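**Unomus opens spring range of printed bed and table linens, with Kidance to follow for children's rooms**

*For release in April. Trade and consumer press.*

Unomus, the home textiles maker, is adding a line of printed cotton covers to its catalog this spring. The line is called Uneo. It goes on sale in April through the company's own website and through independent homeware shops, and it includes flat sheets, table covers, pillowcases and cut lengths for people who prefer to sew their own.
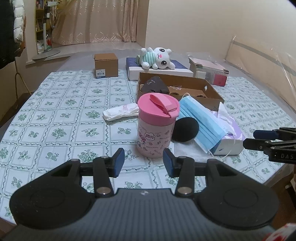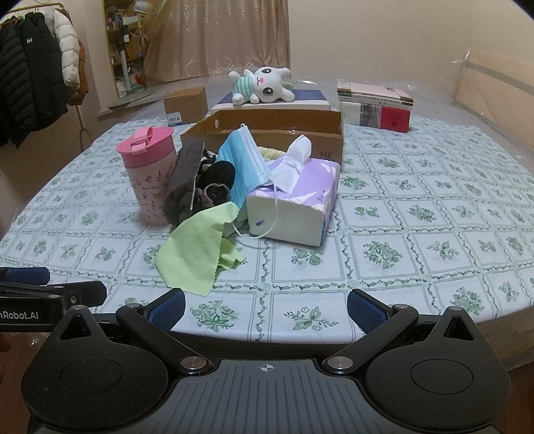 *Green floral sprigs in a square grid, shown with a pink tumbler.*

The Uneo line was designed by Sorcha Breathnach, who joined Unomus as head of print after several years working on dress fabrics. Her brief was to produce patterns that could be used on more than one kind of surface in the same home. Every print in the line is sold in the same widths and the same cloth, so a customer can buy a flat sheet and a table cover from the same roll.

"People already do this," said Breathnach. "They put a sheet over a table when guests come, or they throw a table cover over the end of the bed. We decided to make one cloth that can take both jobs and washes the same way each time."

**What is in the range**

Uneo launches with 20 prints. Most are small repeating patterns of leaves, sprigs or checks. A few are plain stripes, and there is one larger print of garden herbs that Breathnach drew from plants in her mother's yard. All of the prints come in flat sheets, pillowcases and table covers. The stripes are also offered as fitted sheets.

The cloth is a plain weave cotton with a soft finish. Unomus has used a similar weight for its guest room bedding in the past, and customers asked for it to be brought back after it was dropped from the catalog. The hems are double stitched. Table covers have weighted corners that can be unpicked by customers who want to use the cloth for something else.

Prices for pillowcases start at $20. Flat sheets start at $70 and the largest table cover is $85. Cut lengths are priced by the yard and can be ordered online or at the counter in participating shops. Sample swatches are free, with a limit of five per household.

**Care**

All Uneo items can be machine washed warm and tumble dried low. Unomus recommends washing new items once before use and keeping darker prints separate for the first two washes. Some shrinkage is normal with cotton, and the sizes printed on the pack are the sizes after a first wash.

Stains should be treated while fresh with cold water and a little dish soap. Bleach should not be used on any of the prints. Ironing is optional. Customers who like a crisp finish should iron on the reverse side while the cloth is slightly damp.

**Where it is made**

The cloth is woven and printed by Mulligan, a family mill that has supplied Unomus since the company began. Dymphna Mulligan, who runs the mill, said the order allowed her to bring a second printing line back into use.

"We had a printer standing idle for most of last year," said Mulligan. "It suits short runs, and Sorcha wanted to be able to change a green or a gray after the first samples. We went through a lot of greens. I think there are still rolls of the early ones in the back shed."

Offcuts from the printing line will be bundled and sold at the mill shop. Quilting groups can reserve bundles in advance by contacting the mill.

**Shops and stockists**

At launch, the range will be carried by 900 shops. Jannik Albers, sales manager at Unomus, said smaller shops had been offered the same terms as larger ones, with no minimum order on table covers.

"A lot of our stockists have one shelf for linens and that is it," said Albers. "They told us they did not want to take a full set of everything. So they can order four table covers and two sheets if that is what they sell."

Shops that stock Uneo will receive a folding display rail, swatch cards and a care leaflet in English and Spanish. Replacement swatch cards are available on request. Orders placed by noon will ship the same day while stock lasts.

Stockists with remaining inventory from the winter range may continue to sell it at their own price. Unomus will not be taking returns on winter items after the end of April.

**Kidance for children's rooms**

A second line, Kidance, will follow later in the year. It uses the same cotton in smaller sizes for toddler and twin beds and was developed by Quentin Guillot, who leads children's products at Unomus. The first Kidance prints will be boats, foxes and a dotted pattern in three colors. Pillowcases will have an envelope closing with no buttons or zippers.

Guillot said the sizing took longer than the prints. "Toddler mattresses vary more than you would expect from one maker to the next. We ended up making the fitted sheet deeper and adding elastic the whole way around."

Prices for Kidance have not been set. Shops that already carry Uneo will be able to order it first.

**Customer service changes**

Along with the new range, Unomus is extending its phone hours. The customer service team, led by Nobuhle Mabuza, will take calls from 8 a.m. to 7 p.m. on weekdays. Questions about sizes, washing and missing parcels can also be sent through the contact form on the website. Mabuza asks customers to keep the small paper tag from the pack, as it carries the roll number and helps the team match a print if a second piece is needed later.

**About Unomus**

Unomus designs and sells bedding, table linens and towels for everyday use. The company works with a small group of mills and sells through independent shops and its own website.

**Press contact**

Requests for swatches, interviews with Sorcha Breathnach or visits to the Mulligan mill should be sent to Jannik Albers at the Unomus press desk. Mill visits can be arranged for mornings only.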